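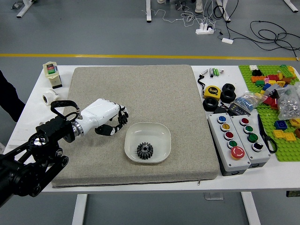

I love a good written rule, and I've been rereading our bench rules for arm work all weekend (yes, for fun!). Yupin Ruangrit wrote the first version in July, back when we were still at Denulbridge, and it fit on one page. It's up to 2 pages now, and I think every added line has earned its spot.

My favorite is rule four: the stop button stays where a person can slap it without leaning over the arm. No cables on top, no mugs, nothing. Then there's the one about writing down the start position before every run, even the boring ones. We've logged more than 1,769 runs that way and I still get a little thrill from a clean column of entries. 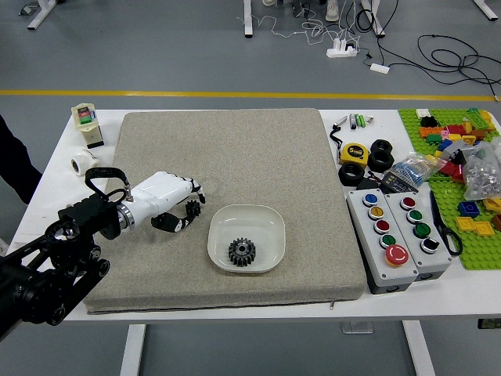 Rule six is the one people argue with me over, and I'll happily argue back. It says loose parts get a home before the arm is powered, and that home has edges. Flat trays don't count! Gears are the best case for it, being round and keen to travel, so I like a shallow bowl with rounded corners like the white one by the hand, with one gear in it while the fingers hold a smaller one. Write the bowl's spot into the log too, please.

Next up is the rule on who may stand on the arm side during a run. I have opinions.

Last updated: 12th September

Recent posts
Labeling cables the Brisbridge way
What I keep in the Pisharody log
Dukalau, second try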